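The Oilcloth

My aunt bought the oilcloth in April, the same month she decided she was leaving Bulla for good. I told her you don't buy a new tablecloth for a house you're moving out of. She said you do if the old one is ugly, and who was going to stop her?

So there I was at 7 in the morning, packing up her kitchen on top of yellow ginkgo leaves and orange coffee cups — and I don't even like coffee. She'd gone to fetch the van from Achterberg and left me in charge, with 2 rolls of tape and no instructions. I started with the snacks, obviously. Then the bags took over the floor, and then they took over the table too.
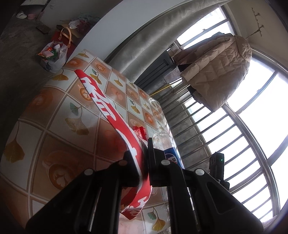
Leave the red one till last, Sanne Van Dijk shouted up from the yard, your aunt will want it in the front with her! Sanne had lived downstairs for thirty years and had opinions on every bag in the building. I shouted back that it was only a plastic bag. She shouted that it was from the shop in Goder, the one that closed, and did I know nothing?

I didn't, as it happens. I smoothed it out a bit and tried to remember a shop in Goder. All I got was a bell over a door and somebody giving me a sweet.

When my aunt came back she walked straight past the bags, past me, and started wiping the oilcloth with her sleeve.

"This comes too," she said.

"It's new," I said. "Of course it comes."

"Then why is everything still on it?"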